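About Brultell

Brultell is a small jewelry workshop in Hundville. We make silver rings, earrings and bracelets, and we also repair old pieces which people bring to us from home. The workshop was started by Valter Haugland and Margit Halász, who learned the trade at the same bench and shared one set of tools for the first 9 months.

Today we are five. Valter and Birger Strömberg do the casting and the soldering. Margit sets the stones. Anežka Pešek makes the drawings for wedding rings and speaks with the customers, in Czech, Swedish or English as you prefer. Ebbe Öberg takes care of the web shop and the packing, and he answers most of the e-mails.

All our silver is sterling. For gold pieces we use 14 karat, yellow or white, and we are glad to melt your own old gold if it is suitable. We do not use plating on rings, because it wears off too fast on the hand. Our garnets and moonstones come from Salameh, a family dealer with whom we have worked since the beginning.

The Vedgate collection is our best known work. It has 40 designs, all with the same narrow twisted edge, and each September we add three new ones. A ring from this collection can be ordered in any size, also in half sizes. Engraving inside the ring is included in the price, up to 200 letters for the widest bangle and fewer for the rings, of course.
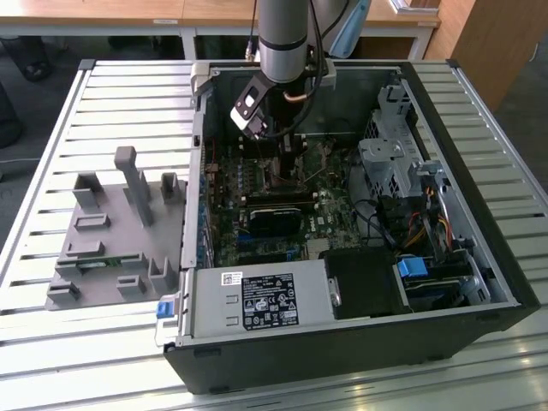 Open computer case on the work table

A custom order takes normally three weeks from the approved drawing. Repairs are often faster. Please write to us before you send a piece by mail, so that we can tell you how to pack it and what the work will cost. You are also welcome to visit the shop in the afternoon. Ring the bell at the green door and wait a little, we may have the torch in hand.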